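Trundoder

Trundoder is a tabletop sorting robot built and maintained by members of the Calvo shared workshop in Trurkard. It picks up plastic shape-sorter blocks and is meant to put them through the matching holes in a box, a task its builders selected on the grounds that small children manage it without funding. 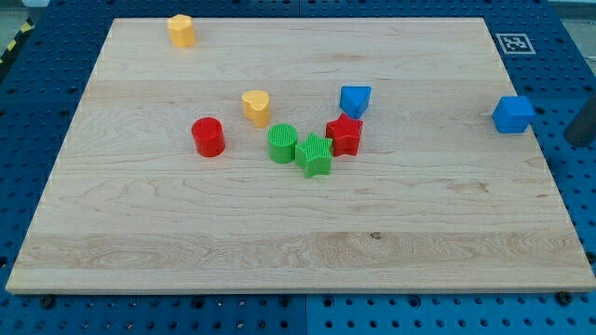
Shape-sorter blocks on Trundoder's maple board. The blue perforated table shows around it, with a fiducial marker by the upper right corner.

The name covers the arm, the table, the board, the blocks and the software, and members also use it as a verb. To trundode something is to move it carefully to a place slightly to the left of where it was wanted.

Background

The Calvo workshop occupies two units behind a tile warehouse and is mostly given over to woodworking and bicycle repair. Robotics arrived by way of a broken drill press. While looking for a replacement motor, a few members bought a pallet of mixed surplus from a packaging plant that was closing down, and the pallet turned out to hold the better part of a six-axis arm, along with a box of couplings that have still not been matched to anything.

The purchase was entered in the workshop accounts as "motor, $495." A drill press motor was bought separately the following month.

Early plans for the arm included a sanding station, a glue dispenser and a machine for serving chili at the December open house. The sanding station got as far as a mounting bracket. The chili proposal got as far as a vote. Shape sorting was adopted as a temporary exercise to check that the joints were calibrated and has been the whole of the project ever since.

Construction

Table

The work surface is a perforated metal table painted blue, with regular rows of round holes for bolting things down. It came from a member's garage, where it had served as a welding bench, and its original paint was a different and much worse blue. Fixtures are held by ordinary bolts and screws, several of which stay in place permanently because the Allen key of that size is lost.

The hole spacing is very nearly metric. It took the project two months to notice the "very nearly," during which every fixture placed by counting holes was wrong by an amount that grew toward the far end of the table. Positions are now measured from one corner with a steel rule, and the holes are treated as decorative.

Yellow-and-black hazard striping runs along an edge beyond the table. Workshop rules require it for any machine that can move when no one is touching it, a category that also takes in the bandsaw and, after one incident, the snack cart.

Board

Blocks are not placed directly on the metal, where the smaller ones tip on the holes. They sit on a large rectangular maple board glued up from strips. The woodworking side of the membership made it, and made it considerably better than the job called for: the strips were arranged for grain, the faces were planed, and there was a discussion about edge profiles that is still brought up. The robotics side had asked for a piece of shelving.

The board has proved to be a mixed blessing for the vision software. Its pale color gives good contrast with red, green and blue plastic and rather less with yellow. The figured grain and the knots caused most of the early false detections. One small dark knot near the middle was reported as an object so reliably that it was given its own entry in the block list, under the name "Gerbil," with instructions never to pick it up. Sanding the knot out was suggested and was not well received by the people who had made the board.

Blocks

The blocks are plastic shape-sorter pieces in yellow, red, green and blue. Shapes in regular use include cylinders, stars, a heart, a cube, a triangular prism with rounded corners and a yellow block of pentagonal section. Some carry a raised texture on the top face, which is kind to the gripper and unkind to the camera, as the ridges catch the overhead lights and look like edges.

They were collected from several thrift stores over one summer and do not all belong to the same toy. In consequence a few are slightly too big for the holes in the box. Members learned this late, after a long effort to improve the accuracy of the insertion routine for the green star, which no amount of accuracy was going to help. The hole was opened up with a file.

Gripper

The gripper has been rebuilt four times. The first version used two flat plates and handled the cube well. It handled the cylinders when they were standing upright and sent them under the lathe when they were not. Later versions moved to rounded fingers with replaceable sleeves, cut at first from bicycle inner tube, of which the workshop has a practically unlimited supply.

The heart remains the hardest shape to hold. It has two lobes, a point and no pair of flat parallel sides, and the fingers tend to squeeze it out the way a thumb squeezes out a watermelon seed. The current approach is to grip it across the lobes and move slowly. A proposal to remove the heart from the set failed on sentimental grounds.

Software

Trundoder runs on Stalora, a control program written by members for the project and not, so far, used for anything else. Stalora finds the table by means of a small square fiducial marker, a black-and-white printed pattern on a white ground, which lies on the blue metal just past one corner of the maple board. From the marker it works out where the board ought to be. From the board it works out where the blocks are.

The arrangement depends on the marker staying put. In the project's first winter it was attached with masking tape, and a draft from the loading door would lift one side of it, tilting the robot's entire idea of the world by a few degrees. The arm would then reach with complete confidence for a block in midair. The marker has since been reprinted on heavier stock. Anyone who moves it is expected to write so on the whiteboard, and anyone who finds it moved is expected to read the whiteboard before taking the arm apart.

Color is judged first and shape second. The two judgments are made by separate parts of the program, written by different members in different styles, and they do not always agree. When they conflict, Stalora waits two seconds and looks again. If they still conflict, it plays a short descending tone and picks up the cube, if there is a cube. The cube rule was put in for a demonstration and no one has taken it out, as it improves the averages.

Blocks standing near the margin of the board are a known difficulty. Stalora trims its search area at the edge of the wood, and a cube sitting over the line may be seen as half a cube, a thin blue rectangle or part of the table, which is also blue. The usual remedy is for somebody to nudge the block inward with a pencil.

Performance

The workshop keeps a log of every attempt in a spiral notebook chained to the table leg. At the last published tally the notebook recorded 2864 attempts. Of these, 1228 ended with a block passing through the correct hole. A further 258 are marked "wrong hole, but it went in," and the question of whether these should be regarded as failures takes up three pages of margin notes in several kinds of ink.

The remaining attempts are described individually. Common entries are "dropped," "missed," "threw" and "sulked," the last referring to a thermal cutoff in the shoulder motor that has to be waited out. Results are better in the evening, when the skylight is dark and the lighting is even.

Speed has never been a stated aim. A full cycle with one block takes long enough for an onlooker to pick up the block, sort it, and put it back without disturbing the run, and visiting children frequently do.

Reception

Opinion within the workshop is divided along lines that were there before. Woodworkers admire the board. Cyclists would like the bench space. At the annual open house the machine draws a steady crowd, most of whom come to watch the tools and stay because they want to see whether it will get the star.

Two other workshops in the region have asked for plans. Calvo sent a parts list, a wiring diagram and a photocopy of the notebook. One of the two has since built a sanding station.

Current work

Members are presently replacing the wrist bearings and rewriting the part of Stalora that decides when a block has been let go. At present it assumes that opening the fingers is the same as releasing the block, an assumption the inner-tube sleeves do not support in humid weather. A second marker, for the opposite corner of the table, has been printed and is waiting for agreement on which corner is opposite.

See also

Calvo shared workshop
Stalora (control program)
Fiducial marker
Pick and place
Snack cart (Calvo)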